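Housekeeping Skills, Morgate evening course
Handout 4: Cloths - folding, storing, washing

Last week's handout ended on mops, and I promised we'd get off the floor. So, cloths! I've been teaching this unit for the Morgate centre for a good while now and it's still my favourite, mainly because everybody owns a drawer of horrible stiff rags and is a bit ashamed of it.

Bring two microfibre cloths of your own to the session, any colour, one of them as old as you like. The centre has spares in the cupboard on the landing if you forget.

1. Laying out

Before you fold anything, clear a bit of table wider than the cloth and wipe it down. Crumbs cling to microfibre like nothing else, and so does lint. Put the cloth down lengthwise, then smooth it from the middle outwards with flat hands. Don't tug at the corners. A few soft ripples are fine - we're folding a cleaning cloth, not pressing a shirt for a wedding.

I like to find the label first and always start with it in the same corner, top left for me. It gives you a fixed point, and your stack comes out with all the labels together. (If you're left-handed you may want it top right. Try both and see which your hands prefer.)

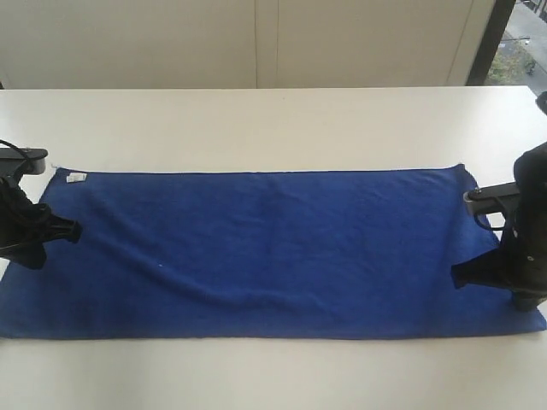

Surely you could just cut the label off, came the objection from the back row last term, and then it wouldn't scratch the worktop either. Fair point, and plenty of people do. If you're cleaning glossy paint or a telly screen I'd go along with it. But copy the washing instructions down somewhere before you get the scissors out, and snip close to the seam without nicking the stitching.

2. The fold

We use the eight-face fold on this course. Half, then half again, so you've got a pad that sits under your palm. Wipe with one face until it's grubby, turn the pad over, use the other, then open it up and refold to bring the clean faces out. Four on one side of the cloth, four on the other. With a long towel you may need one extra fold to make it fit your hand, in which case you've got more faces to play with and I'm jealous.

Practise this slowly a couple of times and then do it without looking. On the Katatville contract, years ago, I had 351 rooms on my list and one trolley, and I can tell you that the people who folded went through far fewer cloths than the people who scrunched. Over 700 cloths a day went down to that laundry, and I carried a fair few of the bags.

3. Scrunching, and when it's allowed

Right, having told you off for it, I scrunch all the time at home. A bunched-up cloth is lovely for taps, chair legs, the bit behind the loo hinges, anything with curves and corners where a flat pad just slides over the top. Pinch it up from the middle so the hem hangs loose round the outside, and use the loose part to get into gaps.

What I don't want is a cloth scrunched and then left like that when you've finished. The folds in the middle are the last part to dry, and that's where the smell comes from. Shake it out, hang it over a rail, and put it in the wash when you've got enough for a load.

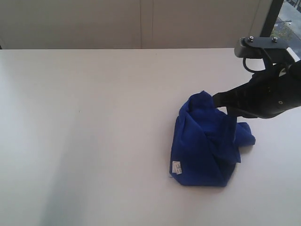
Mine go in with the bath towels and they've been fine for years, one of last year's group wrote on her feedback sheet. Well, I'm glad, but I'd still keep them apart. Cotton towels shed, microfibre grabs whatever is shed, and then you're putting fluff on your mirrors instead of taking it off. Wash them on their own or with other synthetics, go easy on the detergent, and leave out the softener altogether. Check the care label for temperature before you go hot.

4. Before next time

Have a go at the eight-face fold on a window or a big mirror at home and make a note of how many faces you got through. Sort your cloth drawer into kitchen, bathroom and everything else. If you can't tell which is which, colours are the easy way to do it - blue for general surfaces is what we use here, but any system will do so long as the whole household knows it.

Next session is dusters and high shelves. Wear something you can stretch in, and we'll start at 7 as usual.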